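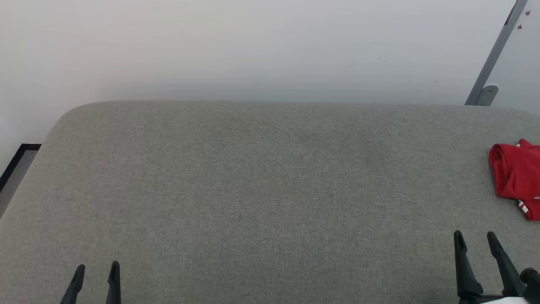 **Plerkport 2: cloth segmentation and grasp planning**

Plerkport 2 was merged to the main branch on 26 February 2026. The release changes how the planner handles soft items on upholstered surfaces, and it replaces the old support-plane fit.

The previous version fitted a single plane to the largest flat region and treated every point above it as object. Padded surfaces broke this assumption. A rounded cushion edge curves away from the plane, and the residuals there were often passed on as grasp candidates. The new fit uses a low-order surface patch with a separate edge term. Color is now a second cue, so a red cloth on gray fabric is segmented even where its folds lie nearly flat.

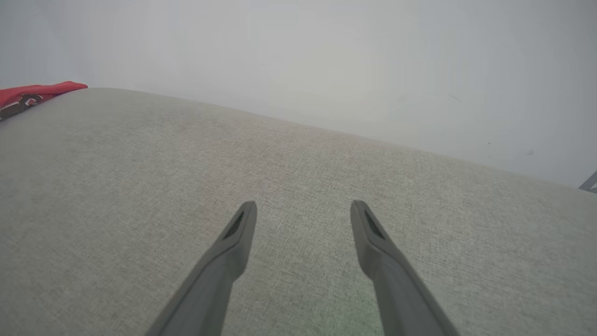

Wrist camera frames are fused only after the arm has settled. The Westik driver stamps each frame on arrival, and the resulting lag against joint state was enough to shift the mask by a finger width. Stamps are now taken at exposure. Logs recorded with the older driver need to be converted before replay; the script is in the tools folder.

Grasp scoring moved from Vashisht to the Havside planner process. It ranks folds by height and by clearance for both fingers, and rejects any approach that would drive a tip into the padding. The regression set holds 752 recorded scenes and runs nightly.

Two issues remain open. Printed areas on a garment can split one mask into several, and the edge term is slow on long cushions. Fixes for both are planned for May.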